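Keep the side chapel open

Reading time: 4 min

Our parish in Undport locks the church at four now. Used to be open till eight in the evening, and before that, when I was a girl, I don't think the door was ever locked at all. The notice went up in March, one side of paper, and it mentions insurance twice and prayer once.

I want to argue against it. Quickly, as I've a bus to catch and this has been sitting in me for weeks.

First, who goes into a church on an ordinary afternoon? Not the people who fill it for Christmas. People on their way back from the hospital. A lad in work boots who sat at the back every evening of Lent, never spoke to anyone, lit one candle, left. The women from the Flendum bakery when their shift finishes, which is half past five, so that's them finished with it. None of these people will write to the diocese. Most of them aren't on any list we keep.
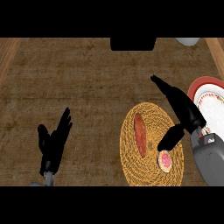
Oona Lyimo

We've got used to thinking of a church as something that happens for an hour and then gets put away. Mass at ten, coffee, lock up. The rest of the week the building is a cost. Heating, roof, the gutter on the north side that has been about to be mended since before the last priest. And once you see it as a cost then of course you close it early, you'd be daft not to.

But the Sacrament is there at six o'clock the same as at ten in the morning. Either we believe that or we don't. I was taught to genuflect to it before I could tie my shoes. Hard to square that with a padlock.

Now the theft. Yes, there was a theft. The wall box was forced and 119 pounds went, and I'm not going to pretend that is nothing in a parish our size. It also happened in the morning, at twenty to twelve, when the church was open under the new hours and would be open under any hours anybody has suggested. So I do not see how four o'clock mends it. Empty the box each day. Bolt it to something. Or take it out and put a card reader in, as they have at Trudero, where the doors stand open until nine and they've had a good deal less trouble than us.

Trudero is worth a longer look actualy. Bigger town, rougher street, poorer parish by a long way. They closed the nave at five and kept the side chapel open, with its own door and one light on a timer. Twenty chairs. A book for people to write names in. I went over on the bus in the winter to see it and there were 11 of us in there at seven in the evening, in filthy rain, no service on. I've been to Sunday vespers with fewer.

We have a side chapel. It has its own door. The door sticks, it wants planing, that is the whole of the difficulty as far as I can make out.

I've heard it said that people can pray at home. They can. I do, badly, with the washing machine going. Somebody with four children in two rooms can't, or somebody whose husband mocks it, or somebody who has no home to speak of. When we say "pray at home" we're picturing our own homes.

I've also heard that rough sleepers will come in. Well. Good? I'm not being clever. I don't know what we think the works of mercy were for. If a man falls asleep under the seventh station he's warm for two hours and the station is none the worse for it. There are real worries about people being alone in there late, I'll grant that, and I would not want a young girl locking up on her own in the dark. Pair people up then. Pay somebody. The quote for new floodlights in the car park was 1000 pounds and it went through without a murmer.

What bothers me most is that it was done with a notice. We have a parish meeting, we have a newsletter that manages a full page on the bring-and-share lunch. Ask us. Some would say close at four, and say why, and maybe I'd lose. I could live with losing. What I find hard is walking up the path after work, in my coat, with somebody's name in my head, and reading about insurance through a plastic sleeve.

So: the side chapel, until eight, on a trial till the clocks go back. Plane the door. Put the light on a timer. I'll do an evening a week myself and I know of others who would, if they were asked.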